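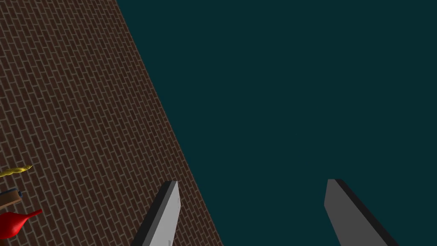

Magdolna Vida told me on the phone that I could have the recipe or I could have the story, but she wasn't going to do both before lunch. I picked the story. Then she gave me both anyway, and the lunch!

I drove over in June with a notebook and a very empty stomach. Magdolna has been baking rye bread for 19 years, the last few of them in a narrow shop called Tuda, and if you've ever tried to get a loaf there after ten in the morning you know how that goes. I'd gone home with nothing twice before I thought of asking for an interview (sneaky, I know).

"I was a terrible baker," she said, pushing a plate at me. "My first loaves, you could hold a door open with them. My sister kept one in the garage."

She learned from her aunt, who never measured anything and got cross if you asked. So Magdolna started following her around the kitchen with a scale, grabbing each handful of flour before it went in the bowl. "She hated it. She said, are you baking or are you doing my taxes?" The handfuls came out close to 200 grams every time, and that's still how the recipe is written on the card by the mixer - 2 hands rye, one hand white, salt, and then a word in Hungarian that she says means "enough."

I asked what goes in besides that and she got a bit cagey. Caraway, yes. A spoon of the old bread, soaked overnight, yes. There's something else, I could taste it, and she just smiled and cut me another slice.

Otis Gallagher does the early shift with her and he wandered in around the time I was on my third piece. He used to work in an office over in Hutchins and came in one morning asking for a job, flour on nothing, tie still on. "I'd never been up at four on purpose," he told me. "First week I fell asleep on the bus and woke up at the depot."

"Two times," Magdolna said from the sink.

"Okay, two times."

They argue a lot, those two, mostly over the radio and how dark the crust should be. Otis likes it a shade lighter. She lets him bake one batch his way, 58 loaves that go to the cafe at Wivard, and she says people there don't complain but they don't write her letters either.

Does she get letters? She does, a whole drawer of them. She read me one from a man who wanted to know if the bread would freeze.

"Slice it first," she said. "Then yes."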